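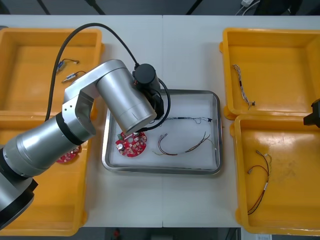 Small parts kitting set – README

The kits in this set are built from four kinds of parts: round control boards, solenoids, short cables and wire harnesses. Each kit is put together in a lined steel tray between the parts bins, and a tray counts as one record whether it ends up full or partly full. A typical partial tray holds one red round board with a couple of harnesses beside it, one thin and black and white, the other with red, orange and brown strands. The bins are all the same yellow, so color tells you nothing about what belongs in which one. Go by position.

Maintained by Ye-ji Maeng. Parts list and naming by Dorian Cordier. Last full revision October 15, 2019.

What is in the set

There are 222 tray records. Each record has a parts list, the layout of the bins when the tray was started, a result line and a free text note. The notes are short and some are blank. We left the blank ones blank.

Folders:
trays – one text file per tray, named by tray number
bins – bin layouts, one per tray, same number as the tray file
parts – the parts list, plus the old parts list from April
notes – longer notes by Isla Dunbar on harness handling

The April list is kept only so the first tray files can be read. It used Caltell part codes. Everything after tray 120 uses the Forsyth codes, and parts/codes.txt maps one to the other. Two of the old cable codes both map to the same new code. This is correct and does not need a bug report.

Parts

Board, round. Red, populated on the upper face, with a green component near the edge. Handle by the edge. The green component is the reference point for orientation in the tray files, where "green up" means it is toward the far rim of the tray. If the file gives no orientation, the board was accepted any way round.

Solenoid. Metal body, plunger, short black lead, small white connector. The lead is what causes trouble. It has enough spring in it to turn the body over when it is set down, and a solenoid that is lying plunger up gets written as "up" in the layout file even when it is leaning.

Cable, short. Comes with a blue or a white connector. These are different parts with different codes. Early trays sometimes say only "cable", and in those files the color was not written down at the time. We did not go back and guess.

Harness, thin and harness, multi. Anything with two wire colors is thin. Three or more is multi. Twisted pairs count as two colors, so a blue and white twisted harness is still thin.

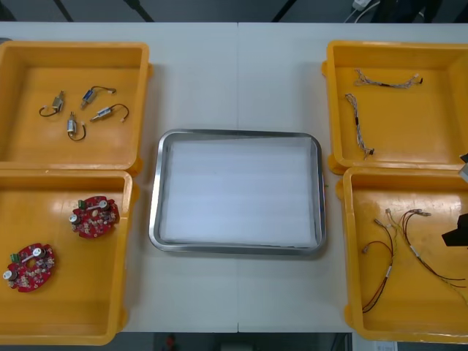
Bin positions are named from the near side of the table: far left, near left, far right, near right. Older files use A, B, C and D in that same order. A bin may hold one kind of part or a mix, and the layout file lists what was in it from left to right as far as that makes sense for loose parts. For solenoids the order is approximate. They roll.

Bins are filled by hand and not shaken level. Davina Menzies filled most of them and kept to two rules – boards never go in on top of each other, and leads are not tucked under a body. A few layouts break the second rule and are marked "lead under" in the note.

The tray

The tray has rounded corners and a raised rim, and is lined with a white sheet that lies flat on the floor of the tray. The liner is there so small connectors don't slide. It does not have to be square to the rim and in many trays it isn't. A gap at the edge is fine up to the point where a connector can drop into it, and then the liner should be reset and the tray started over. There are 131 trays with the liner marked "even" and the rest are marked "off" or not marked.

Please don't use the liner edge for measuring. Use the inside wall of the tray. Eilidh Baxter measured positions from the liner in the first pass and all of those had to be redone, which is why the tray files have a field called pos_old. Ignore it.

Result line

full – every part on the list is in the tray
short – one or more parts missing
over – extra part in the tray
mixed – right number of parts, at least one wrong kind
void – tray started over, kept for the layout only

"Full" says nothing about how neat the tray is. Harnesses that cross or touch are still full. A part hanging over the rim is not in the tray and the result is short.

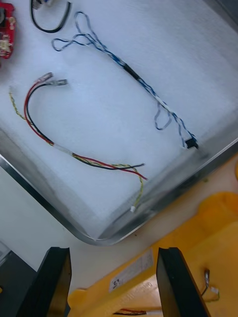

Harnesses need more words than the other parts, so the tray files have three extra fields for them. Shape is one of straight, curve, U or tangle. A U has both ends on the same side of the bend. A tangle is any harness where you can't follow a single wire from end to end by eye, even if only one end of it is looped up. Ends is what the ends look like: connector, crimp, bare or mixed. Most multi harnesses are mixed. Open is which way a U opens, given as near, far, left or right, and is left out for other shapes.

A band or sleeve on a harness is not an end. Several files first had it down as one and the ends came out wrong. Those are fixed, but if you have a copy from before the last revision, get a new one.

Known problems

Trays where two thin harnesses lie together are sometimes written up as one tangle. We fixed the ones we found.

The weight field is in grams and should never be above 3000. If it is, the tray was weighed with a bin still on the scale and the value should be dropped.

Vulance and Flemau both supplied short cables and the two look the same once they are out of the bag. The supplier field is filled in only where the bag was kept.

Changes and fixes

Send corrections to Ye-ji with the tray number and the line to change. Please send one tray per message. New part kinds go to Dorian first so they can get a code, and new harness shapes are not being added for now – put it in the note.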